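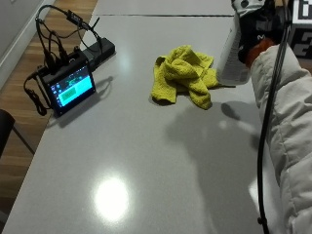
Llevo varias semanas con una pregunta bastante tonta dándome vueltas: ¿cuándo voy a dejar de limpiar la mesa? La mesa y todo lo demás, pero sobre todo la mesa, que es lo que más pereza me da de la casa. Me aparece una marca de vaso cada vez que parpadeo y las superficies brillantes no perdonan ni una.

La culpa la tiene el Mindo, nuestro robot aspirador, que entró en casa en diciembre y costó 298 euros en oferta. Le tengo cariño, lo reconozco. Se come los calcetines pequeños, se queda encajado debajo del radiador y una noche se puso en marcha él solo a las tres de la mañana (casi me da algo), pero el suelo está mejor que nunca. Y claro, una se acostumbra mal. Si el suelo ya se limpia sin mí, ¿por qué la mesa no?

Pues porque el suelo es facilísimo, comparado. El Mindo va por ahí rodando, choca, gira y vuelve a su base. No tiene que coger nada. Limpiar una mesa, en cambio, es una tarea de manos: agarras un bote, apuntas, dejas el bote, coges el trapo, lo doblas más o menos, aprietas donde hay mancha y aflojas donde no. Yo lo hago pensando en la cena. Para una máquina cada uno de esos pasos es un problema distinto, y el peor de todos es el trapo.

¡El trapo! No me había parado a pensarlo hasta que me puse a leer sobre esto. Una taza tiene siempre la misma forma, la pongas donde la pongas. Una bayeta de microfibra hecha un gurruño no tiene forma, o tiene una nueva cada vez que la sueltas. ¿Por dónde la coges? ¿Cuál es la esquina? ¿Esa punta que asoma es de arriba o de abajo? Nosotros metemos la mano y ya está, los dedos se apañan. He visto vídeos de brazos robóticos doblando toallas, y son hipnóticos, pero casi todos están acelerados. En uno que me puse entero a velocidad normal tardaba 20 minutos en doblar una toalla de lavabo. Me hice un café mientras tanto y todavía no había acabado.

En abril me acerqué a una feria de tecnología doméstica en el recinto de Penthorpe, que me pillaba a tiro. Fui con la ilusión de ver al mayordomo del futuro y volví con los pies destrozados y dos bolígrafos. La empresa Listano tenía un brazo que pasaba un paño por una encimera, y lo hacía bien, muy suave, muy elegante. Le pregunté al chico del puesto qué pasaba si yo dejaba unas llaves en medio. Me dijo que mejor no las dejara.

Al lado estaba Eberhard, que se dedica más a talleres y fábricas, y ahí la cosa cambia. En un taller la pieza llega siempre al mismo sitio y en la misma postura, la luz es la misma, no hay migas ni niños ni un gato. Me contaron que tienen una máquina que limpia 72 bandejas por hora sin despeinarse. Eso sí, la bandeja es siempre la misma bandeja. Les pedí precio de algo más pequeño, para casa, y se rieron (con educación, todo hay que decirlo).

Lo que más me interesó fue lo de enseñarles con nuestras manos. Una persona hace la tarea con un guante o con algo que registre el movimiento, la repite muchísimas veces, y luego la máquina intenta sacar algo en claro. Me parece bonito y un poco absurdo a la vez. O sea, para dejar de limpiar la mesa, primero alguien tiene que limpiarla hasta aburrirse. Yo me ofrezco, tengo décadas de experiencia en coger el bote con una mano mientras busco el trapo con la vista.

¿Mi apuesta? Para fregar la mesa de un comedor de verdad, con el mantel a medio quitar y el mando de la tele en medio, falta bastante. Para cosas sueltas, menos: recoger vasos, quizá, o vaciar el lavavajillas si le colocas todo como a él le gusta. Aunque si tengo que colocárselo yo, casi lo vacío yo, digo.

Por cierto, en la feria había un aparato limpiacristales por 1389 euros y estuve un buen rato mirándolo. No lo compré. Me llevé unas bayetas, que me hacían falta, y el sábado toca cocina a fondo. Si alguno tenéis un robot que haga algo más que el suelo, contadme en los comentarios qué tal, y sobre todo si dobla la ropa, ¡que entonces vendo el sofá!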